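Check the switch before you blame the robot

October 2021, by Osvaldo Leone

At our training room in Flulville we keep one cell in simulation and we look after it as if it was real. I think this is right. My colleague Ettore Bassi thinks I waste 47 minutes every month.

What I ask from every new person is simple.

1. Read the labels on the panel first. The knob marked PROGRAM decides everything that comes later, and people turn it without looking. 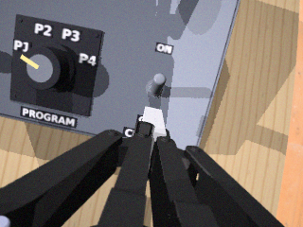 2. Write down the position of each switch before you change any gripper setting. In March we lost a whole set of 200 runs to one wrong value.

3. Move the arm slowly to the lever, and close the fingers only at the end.
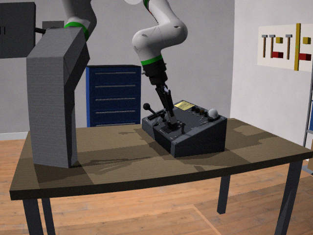
My opinion is that maintenance of a simulated cell should be paid work, with hours in the plan. Gentile, our manager, gives it eight hours in a quarter, and I am asking for more. The console alone has a joystick, a row of knobs and a lever in the middle, and the fingers must close on that lever without pushing its neighbour. When somebody changes the grip width for another job, this is the first place where I look for the fault.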